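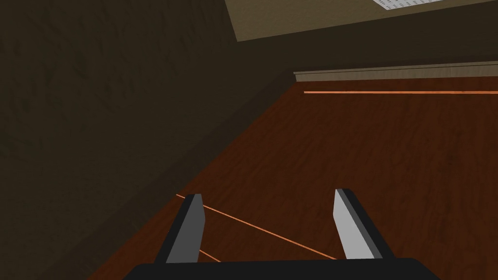
Tornmont Two-Finger Gripper Kit

Designed by Renato Calimlim for people who have a bench at home, or a corner of a shared workshop that they defend fiercely. You get two faceted fingers with angled tips, a black base, the motor, the screws and a sheet of instructions Renato has rewritten 4 times. It still assumes you own a small hex key. Everyone owns one, somewhere.

A simulation model comes as a free download, so you can do your first crashes on screen, where the tabletop heals itself.

Specs
Opening: 100 mm
Assembly screws: 10
Mount: fits the Goneck arm; Kaewsai arms need the adapter plate (sold separately, sorry)
Finger faces: light gray, plain. Glue on rubber if you plan to pick up anything you're fond of.

Price: $29, unassembled. Assembled kits are not offered. Renato tried that one April and would like his evenings back.

Spare fingers are sold in pairs, left and right. Please don't write asking for two lefts.

Ships from the Trurnholm workshop.

Page updated 13 January 2021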